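My pages > Diary > Bench work

Search this diary Go

Apr 4, 2026

Spent most of the day on the arm again. The fault from January is back. It reaches over the board, starts to close, and then the grip drops out before the fingers are tight. The log says overcurrent on the gripper servo, then a restart, then nothing for a while. I changed the supply to the Gondell one and it made no difference.

Started at low speed with the lift turned off, so it would only go down, close and open.

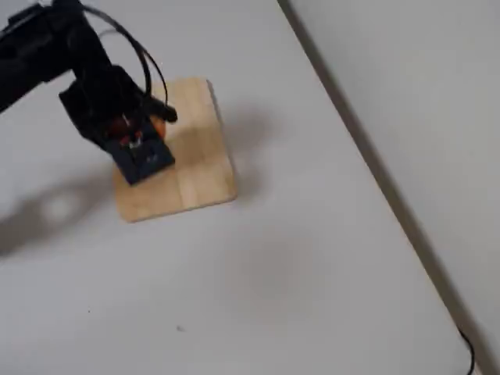 Why does the grip drop out when the arm itself stays up? The gripper is on its own branch, with its own current limit, so it can trip while the other joints keep holding.

I don't trust that limit. Khoury set it before I took over the bench and left no notes. It was at 400, and I can't find where the number came from. I brought it down by 35 and ran the same cycle again. It tripped sooner. I put it back up and it went another few cycles, then tripped in the same way.

After lunch I did the checks in order:

1. Jog the gripper open and closed with nothing in it. Listen for the gear.

2. Put the apple by the board and bring the open gripper in from the side, slowly.

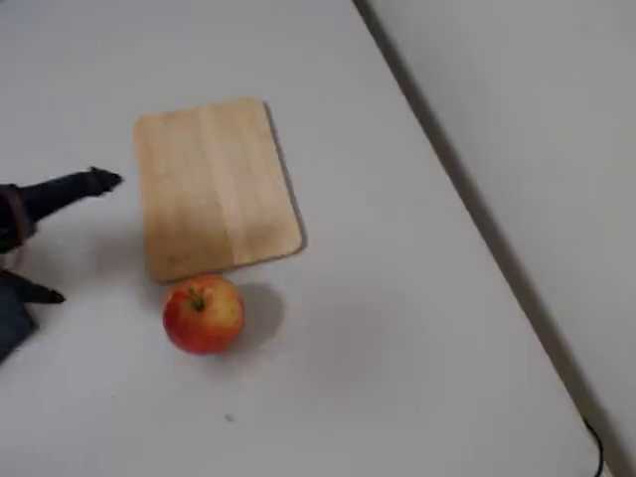
3. Same again with the wrist turned. If it trips only with the wrist turned, suspect the cable.

It tripped on number three, and on the next try as well. So I think it is the cable – or the connector at the end of it, which I have already redone once.

Then the part I need to write down. Rami Abu Hammour came in and I was reaching for the stop when the servo restarted by itself and the finger closed on the edge of my glove at home position. No harm, the glove pulled free. But a restart should not move anything until it is told to, and this one did. I had read the code as saying it waits. It waits 40 milliseconds and then goes to the last target.

Rule from now on: power off at the wall before a hand goes near the fingers.
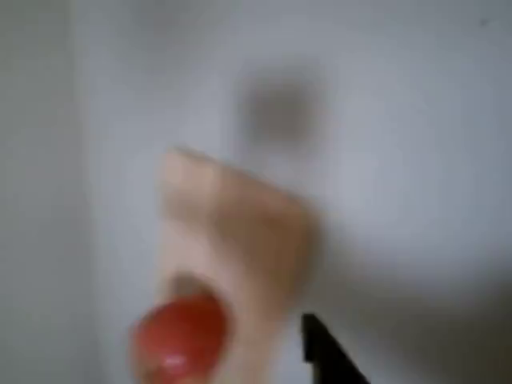 Hand and a dark tip, possibly the gripper, bench session.

Rami wants it reported to Trudetti. I said I would write to them on Monday with the log attached. He also thinks the restart should clear the target completely, and I agree. It is a small change, but it has to be tested with the lift off first.

The cable run is the other job. It goes up in a loop from the gripper and over the top.
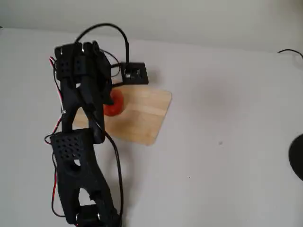

I want to try a longer piece with a softer jacket, and fix it lower down so the wrist does not pull on it. Fikell has some in stock. If it still trips with the new cable then the servo comes out, and I'd like to avoid that because the horn screw is already worn.

Error count for the day was 1934 lines, nearly all of it the same message repeated. Saved the file under today's name. Bed early.

Back to top | Contact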